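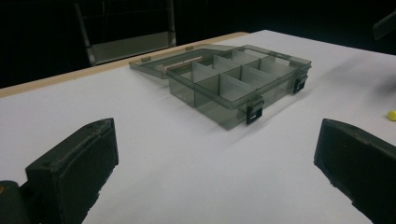 Open organizer box with two rows of empty compartments.

Small Parts Storage at the Hemden Repair Workshop
Progress report to the Elberg Fund
5/11/23

1. Purpose of this report

With this report we inform the Elberg Fund how the grant for small parts storage has been used until now, what is finished and what is still open. The grant was given for the purchase of boxes, labels and shelf material, and for the work hours needed to sort the stock of our repair workshop in Hemden. The application had the working title Brarkura, and we keep this title in our papers so that the Fund can find them easily.

2. Situation at the start

The workshop repairs household things, bicycles and small furniture for people of the town. Over the years we received many donations of screws, nuts, washers, springs, fuses and similar parts. Most of it came in jam jars, cookie tins and paper bags, and it was put on the shelf in the same condition. When a repairer needed one special screw, it was common to empty a whole tin on the bench and search with the fingers. In October we wrote down how long this searching took during normal opening evenings. The longest search was 30 minutes, for one spring of a door handle.

3. Work done in this period

We compared several kinds of storage. Cabinets with drawers were our first idea, but the wall beside the window is not strong enough for the weight, and the drawers cannot be carried to the bench. We decided for flat organizer boxes with a hinged lid and two latches on the front side. The walls are from smoky-gray plastic which one can see through, and the inside is divided by thin upright partitions. The lid opens completely and lies flat on the table behind the box, so the repairer has both hands free.

We ordered 79 boxes from the supplier Tóth. All of them were delivered in one shipment. Eight boxes had a cracked latch and were sent back, and the supplier has replaced them without cost for us. Each box was opened and checked on the white table in the back room before it received a number.

The sorting is done in the following order. First the metal parts are separated from plastic and rubber parts. Then the metal parts are sorted by kind, and after this by length and thickness. Rusty or bent pieces go to scrap metal. Only when a full group is ready, it is put in a box and the label is written. In the beginning we wrote the labels first, and this was a mistake - many groups became bigger or smaller than we thought, and the labels had to be made again.

Finished until today:
Wood screws, all lengths
Machine screws and matching nuts
Washers, flat and spring type
Fuses and small lamp parts
Bicycle valves, caps and cable ends

Still to be sorted:
Springs
Furniture fittings and hinges
Rubber seals
Mixed parts from the tins on the lowest shelf

4. Difficulties

The labels we bought do not stick well to the plastic. After two weeks several of them were loose at the corners. We now clean the place with alcohol before, and the new labels hold better, but we cannot yet say if they will stay during the summer when the room is warm.

The second difficulty is the size of the compartments. They are good for screws and washers, but long bolts and bigger hinges do not fit. For these parts we will use open bins that we already have, and no extra money is asked for this.

The shelf is also later than planned. The boards are cut and painted, but the brackets were delivered in the wrong depth and must be exchanged. Until then the filled boxes stand in stacks under the bench. This is not comfortable, because the box one needs is usually at the bottom.

5. Use of the money

The boxes and labels are paid completely. For the shelf, the boards are paid and the invoice for the brackets is open until the exchange is done. From the budget for work hours, a part is still available and will be enough for the remaining groups. We do not ask for a change between the budget lines. Copies of the invoices are attached in the same order as in the application.

6. Next steps

When the correct brackets arrive, the shelf will be mounted on the inner wall and the boxes will be placed by number. A printed list of contents will hang at the side of the shelf - one line for each box, with large letters. After this we will sort the springs, and the mixed tins will be the last work.

We would also like to repeat the time measurement from October under the same conditions, on normal opening evenings and without telling the repairers before. The result will be included in the final report, together with the open invoice for the brackets.

We thank the Elberg Fund for the support and for the quick answer to our question about the delivery costs.

Hemden Repair Workshop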